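Sasau Opens Its Shared Workroom on Gebretsadik Street, With Long Tables and Power Within Reach

2021-11-26 - Sasau, the neighborhood workspace cooperative, is very happy to announce that its new shared workroom on Gebretsadik Street is open to members and guests, after a summer and fall of painting, sanding, measuring and a good deal of moving furniture from one wall to the other and back again.

The room has places for 50 people and takes up the whole ground floor of what was once the Amisen stationery store. Longtime residents will remember the tall front windows, and we are pleased to say that those have stayed just as they were. The old counter has stayed too, and it now serves as the spot where members pick up their mail, borrow a stapler or leave a note for one another.

Work began in August, when the shelving came out and the floor was leveled. We had hoped to be open a little sooner, but the wiring in the back half of the store was older than anyone expected, and we wanted it done properly before a single chair went in. Our thanks go to the neighbors who put up with the noise so patiently and who kept stopping by to ask how things were coming along.
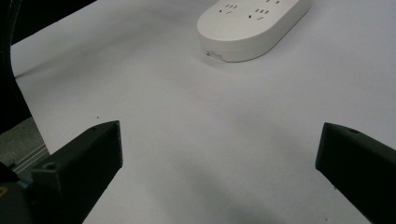

Tables were the subject we talked over longest. Members of our first room, on the other side of the canal, told us again and again that they wanted a plain surface with space to spread out their papers, and that they were tired of crawling under the furniture to find an outlet. So the new tabletops are white and smooth, with a matte finish that is easy on the eyes, and a white power strip sits right up on the table where a charger can reach it. The tables were supplied by Tendesum, a small workshop that also fitted the coat rail and the low bookcases by the door.

There are 13 tables in all, and 3 of them are set aside for quiet work at the rear of the room, away from the kettle and the conversation. The rest may be pushed together for study groups, sewing circles, tax season or whatever else our members have in mind - we have learned not to guess!

Sasau now has 652 members, and every one of them may use the Gebretsadik Street room at no added cost. Guests are welcome for a day at a time and can sign in at the old counter. The room opens at eight each morning and closes at nine in the evening, with tea and coffee on until the last hour.

About Sasau
Sasau is a member-owned cooperative that runs shared rooms for work, study and quiet company. Membership is open to all adults, and forms are available at either location.

Press inquiries and requests to visit may be left at the Gebretsadik Street counter during opening hours.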